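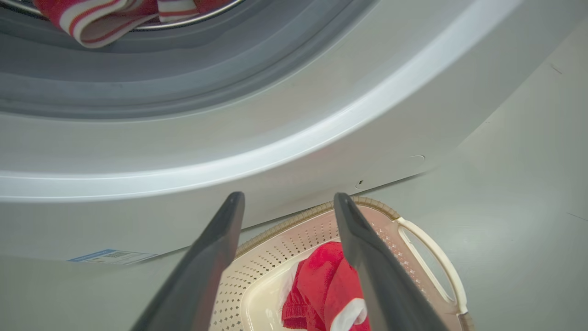 Faire réviser une fourgonnette de plus de dix ans coûte moins cher que la remplacer, soutient Sandro Grasso, à condition de ne pas attendre que le voyant s'allume. La sienne, une Plallus diesel, affiche 262 800 kilomètres et passe à l'atelier tous les six mois.

L'atelier en question se trouve à Valen, derrière l'ancienne gare de marchandises. Raffaele Dal Bello y travaille avec deux mécaniciens et 4 ponts, dont un réservé aux utilitaires. En juillet, 31 fourgonnettes y sont passées, surtout pour des freins et des courroies de distribution.

Le calcul dépend du kilométrage annuel. Pour un artisan qui reste dans la vallée, Dal Bello prévoit une vidange, les filtres et un contrôle du train avant. La facture peut monter jusqu'à 2 000 euros quand il faut changer l'embrayage - le volant moteur part souvent avec.

Evaristo Piras, carrossier à Sulau, est plus réservé. Il regarde d'abord les bas de caisse et les points d'ancrage de la suspension. Un moteur se répare, dit-il, mais un longeron percé par la rouille demande des jours de soudure, et le client découvre le prix trop tard.

Reste la question des pièces. Le grossiste Mazza livre le matin pour les modèles courants. Pour une pompe d'injection ancienne, le délai atteint parfois trois semaines, et Dal Bello préfère alors faire reconditionner celle d'origine. Il conserve les factures dans un classeur par véhicule, et en remet une copie au propriétaire au moment de la vente.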